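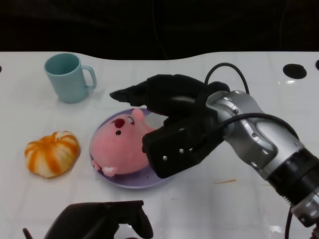 September 4, 2025

Day five of trying to get the toy shelf sorted before Eglė comes to collect the kids' things for the fair, and I'm nowhere near done! I did dig the tea party bits out of the blue Flesetti box (so much more in there than I remembered) and got a few out on the white table. The pink plush has ended up tipped over on the purple plate, taking up nearly all of it, big dark red nose in the air, with the teal mug off to one side. I love that mug, and I'm not sure I can let it go. Eglė wants everything priced by Saturday and I've only written nine tags, all of them for books.

Oh, and I still haven't found the second plate. I had it in July, I know I did, when we had the picnic on the porch. Maybe under the stairs with the puzzles? Will look after supper. Must also buy more string for the tags, and call Mom back.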